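Can a machine put the washing-up away yet? (split from "Dishwashers: repair or replace?")

**gratebritain**

Moved here by request. My position hasn't budged since page 2 of the old thread. I'll believe in household robots when one clears my draining board without supervision. My brother-in-law, who has opinions on everything, says the Nustutar arm will be doing it by Christmas. He didn't say which Christmas.

What gets me is that they always start with the easy bit. One pot, a spoon and a toy mushroom on a table. My sink of an evening has a roasting tin in it with its own weather. 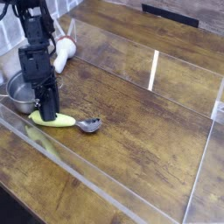

And then there's the price. Someone quoted me £2970 for an arm, before you've bought anything to bolt it to. For that I could pay the lad next door to do the dishes until he leaves for university, and he can already do stairs.

**Mireille Perrin**

You're judging it by the wrong yardstick. A spoon is a horrible thing to pick up. It's thin at one end, fat at the other, and it swings round if you take it in the wrong place. I spent a summer packing cutlery at Preda and we had grown adults who couldn't do it quickly.

Flat things on flat surfaces are the worst of the lot. Try it with a pair of barbecue tongs and no cheating by dragging it to the edge of the table.

**gratebritain**

Tried it. Got the spoon on the second go and knocked a mug over. I'd still not pay £2970 for me.

**swarf_and_order**

Shop-floor view, for what it's worth. We've had a Ridine cell loading blanks since September and it's marvellous, provided every blank arrives facing the same way. Turn one round and it stands there like a man who's walked into the wrong wedding.

Kitchens are nothing but blanks facing the wrong way. A pot with a spoon or a toy vegetable lying up against it is a harder job than anything our cell does all shift.

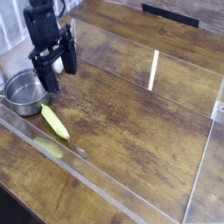 **Re: So is it "yet" or not?**

**Faustine Arnaud**

I'd say yes for some chores, if you're allowed to be slow and the job is small. Our Denico unit at work sorts returns into trays. It takes 21 seconds over something I'd do while yawning, but it doesn't yawn, and it did 200 of them while we were all in a meeting about whether to keep it.

**swarf_and_order**

Sorting into trays isn't a chore, Faustine, it's a job. A chore has a cat in it.

**Faustine Arnaud**

Fine, but you can't keep moving the line. When it does trays you want pans, when it does pans you'll want the cat. 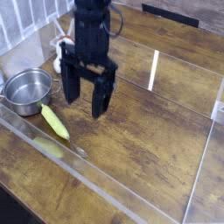 ### Page 2

**gratebritain**

I do want the cat. Or at least the pan with the cat's dinner stuck to it.

**Mireille Perrin**

Half of that is scrubbing, and I'll give you scrubbing. Picking up and putting down, though, I think they'll have in a few years. I'd take one that only emptied the cutlery basket and I wouldn't stand over it.

**swarf_and_order**

You would stand over it. We all stood over ours for a fortnight, and Keith still does.

**gratebritain**

Can a mod move the last few posts back to the dishwasher thread? Mine's started leaking again and I still need to know about the door seal.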